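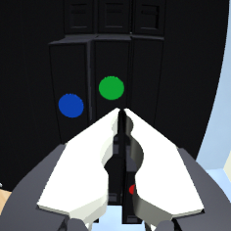 Caring for Wooden Tabletops and Work Surfaces

Reading time: 6 minutes

Print this page | E-mail this page

A wooden table that is used every day will show wear, and most of that wear can be slowed with simple care. The advice on this page applies to kitchen tables, workshop benches and hobby tables alike. It covers routine cleaning, the removal of common marks, the renewal of oil and wax finishes, and the storage of leaves and spare boards.

Before any product is used, the finish should be identified. Place a few drops of water on a part of the surface that is seldom seen and wait. If the water beads, the surface is most likely sealed with varnish or lacquer, or has been waxed recently. If it soaks in and leaves a darker patch, the wood is bare or the oil has worn away. Sealed tops should not be oiled, as the oil remains on the surface and becomes sticky.

For daily cleaning, wipe with a soft cloth that has been wrung out well, and follow with a dry one. Work along the grain. A drop of mild dish soap in warm water is sufficient for grease. Scouring powders, bleach and steam cleaners are not recommended on any wooden surface.
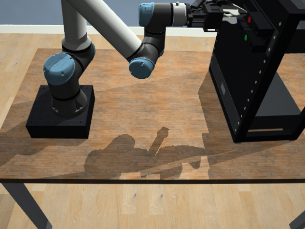 Brernano, August 17, 2020

The following guidance on oiling replaces the earlier leaflet, which advised a single heavy coat. Readers who kept the older version should discard it.

An oiled top should be treated twice a year, and a heavily used workbench more often. Clear the surface and clean it the day before, so that the wood is fully dry. Sand lightly along the grain with fine paper and remove the dust with a barely damp cloth. Apply a thin coat of oil with a lint-free rag, leave it for about 16 minutes, and wipe off everything that has not been absorbed. Allow at least six hours before the second coat. The underside should receive the same treatment at least once a year – boards finished on one face only tend to cup.

Rags used with linseed or similar drying oils can catch fire on their own when bunched together. Lay them flat outdoors, away from anything that can burn, until they are completely dry and stiff, or keep them under water in a closed metal can until they can be disposed of under local rules.

White rings left by hot cups are usually moisture trapped in the finish. Cover the ring with a dry cotton cloth and pass a warm iron over it for a few seconds at a time, without steam, lifting the cloth often to check. Dark rings have reached the wood itself and will generally need sanding. Dents in bare wood may be raised in a similar way, with the cloth slightly damp.

Indoor air should be kept at a relative humidity of 40 percent or a little above during the heating season. In the Jeslow district, where homes are heated from November onward, seasonal gaps between boards are common and normally close again by summer. They should not be filled. Spare leaves are best stored flat, in the same room as the table, with strips of wood between them.

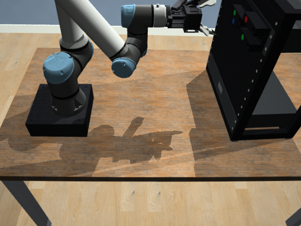

Løken writes that the iron method worked on a varnished dining table, but only after the ring had been left alone for 11 days, and asks whether waiting makes a difference. It may. A fresh mark sometimes fades as the moisture escapes, and there is no harm in allowing it a week or two before heat is applied.

Løken also asks about felt pads. These are suitable under vases, lamps and small appliances, provided they are lifted and brushed now and then. Grit caught in felt will scratch a finish as readily as sandpaper. Rubber feet should be avoided on lacquer – some types leave a stain that cannot be wiped away.

Questions about veneer are answered on the separate Demidari furniture care sheet.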